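Teaching the tidy-up task: a guide for the Rowlands robotics club

Every new group arrives wanting the two-armed robot to clear a whole room by the end of term. It won't. What you can get, with patience, is a robot that picks up a piece of clothing and puts it in a basket on a fair number of tries. These notes cover that one job. If you've read the Faltetti tutorial, please forget the part where it says an afternoon is enough.

1. Set out the space

Keep it small. You want a basket on the floor, a low padded seat to hold the clothes, and very little else within reach. Line the basket before you start, and push the liner well down so that it doesn't stand up above the rim and catch a finger. Put the basket where both arms can reach over it without stretching. Mark its position on your plan and resist the urge to improve it halfway through.

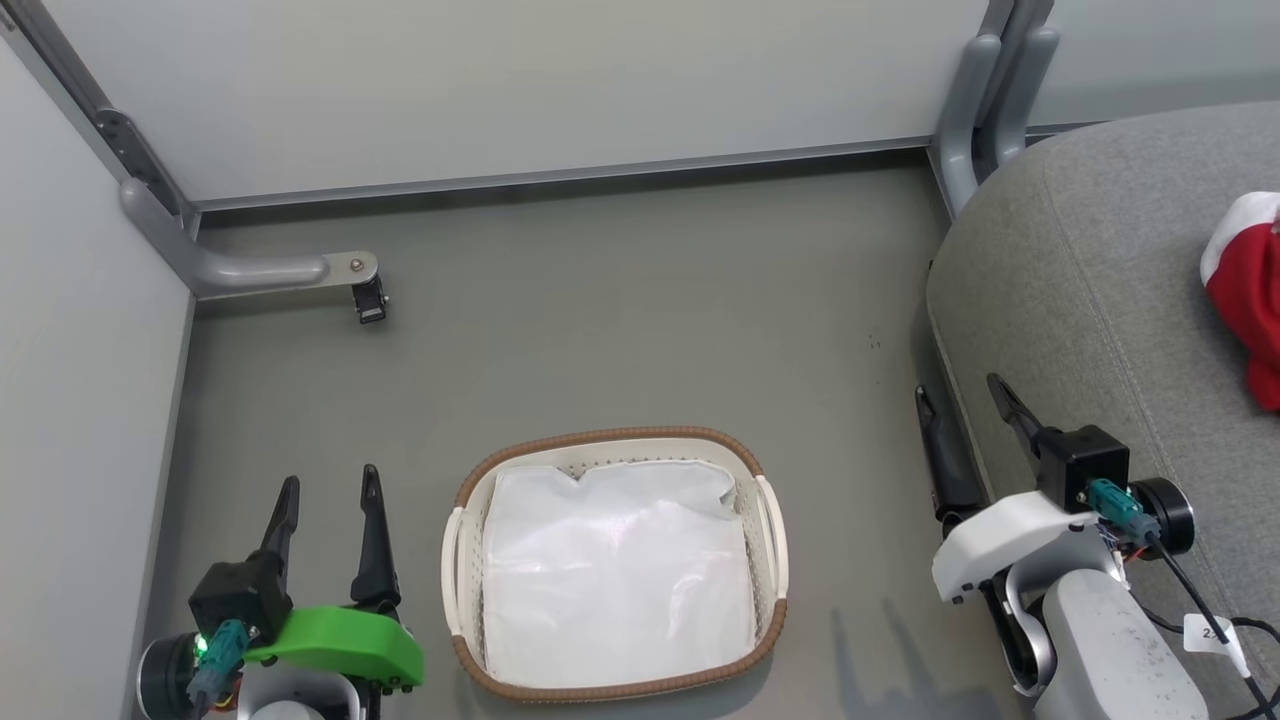 Last year's group moved theirs every few runs "for variety" and then couldn't say whether a bad run was down to the model or the furniture. Variety is fine later. Get 12 clean runs in one layout first, and be strict about what clean means. If you had to nudge the sleeve in with your foot, it doesn't count.

2. Check the wrist view

Open the wrist camera feed and look at it for a full minute before recording anything. Both fingertips should be in view with open floor between them. If a fingertip drops out of the picture when the gripper opens, tighten the mount and start the check again. The Sturkatine software will tell you the camera is "ready" as long as it is plugged in, so I wouldn't put much weight on that. 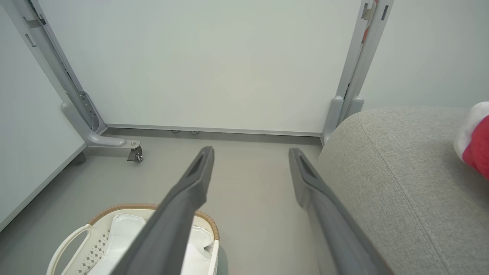

Wrist view with the gripper open, basket to the left and seat to the right.

3. Record the grasps

Go slowly. Lower the open gripper over a raised fold, close it, wait, then lift. Students always aim for the middle of the garment, where the cloth lies flat and the fingers slide over it. Aim for a collar or a cuff, or pinch up a ridge beforehand and admit in your log that you did so.

Our February set had 581 recordings. After throwing out the ones where the operator hesitated, backed off or changed their mind, we kept 156. I'm told other clubs keep everything and let the training sort it out. I have yet to see their results.

Fleece is easier than thin cotton. A robot trained only on fleece has learned fleece, so don't write "clothing" on your poster.

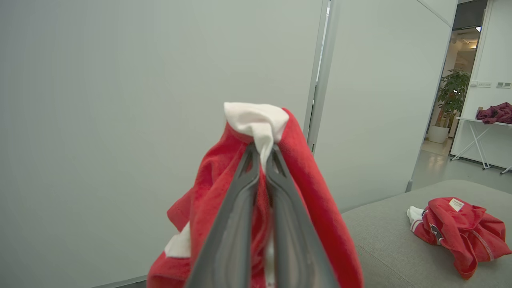

Songül Güler disagrees with me on the discarding: at Dokudbridge they kept the hesitant runs in, and she thinks the robot got better at recovering from a missed grasp as a result. She may be right. She hasn't run it both ways on the same layout, and neither have I, so treat it as an open question and a decent project for somebody.

4. Test it properly

Run 18 attempts in a row with no hands in the space. Write down every one, including the first, which people love to call a warm-up. Drop the garment differently each time. If you film the test, film all of it and keep the failures in the same folder as the rest.

Switch the arms off at the wall before you leave.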